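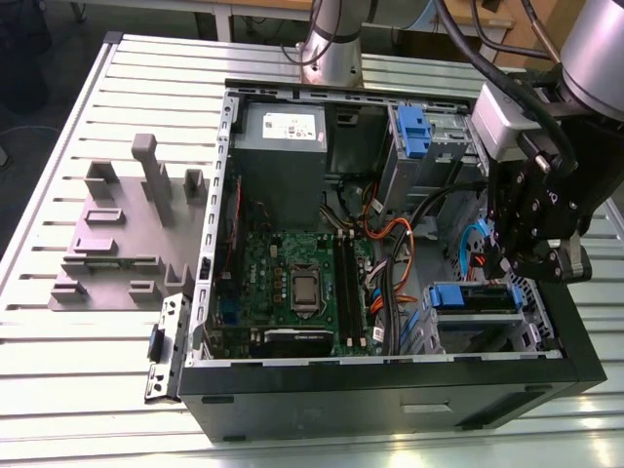 Shabnam Marwat thinks people give up on a desktop about five years too early. She's been selling used ones out of Furkico since March, fixed price, $149, and she'd talk about it all day if the phone stopped. It doesn't stop.

"Someone comes in, says it's slow. So I ask what's slow. The mail? The games? Half the time it's the hard drive and they were ready to spend 600 on a new machine."

Who buys? Retired folks mostly. Students. A dentist's office, once, which took 12 and came back for keyboards.

Warranty is 90 days. She wanted longer. Apolline Tessier, her partner in the shop, does the books and said no. They still argue about it, a little, over lunch.

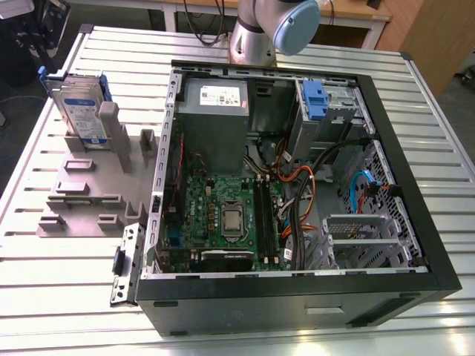

## What people leave behind

Photos. Tax returns. Somebodys whole novel, in one file, no backup.

"We don't look. We ask twice if they want it copied, then it gets wiped," Marwat says. "They always say no the first time." Then the call a week later, where are my wedding pictures.

So now there's a form. One page, big print. Sign it or take the drive home with you.

And the old stuff that can't be sold? Goes to Gasunlow for scrap, when they pick up. Pays next to nothing. Marwat would like a second buyer and has been writting to Ekora, no answer yet.

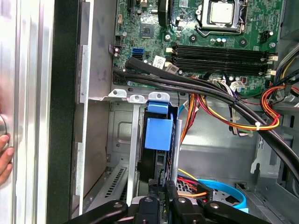 Tessier says the price is the real problem, it should have gone up last year. "Rent went up. Screws went up! We're still at 149 because Shabnam likes the number."

Marwat, from the back: "People remember it."

They're open until six, later if the door's unlocked. Bring the power cord.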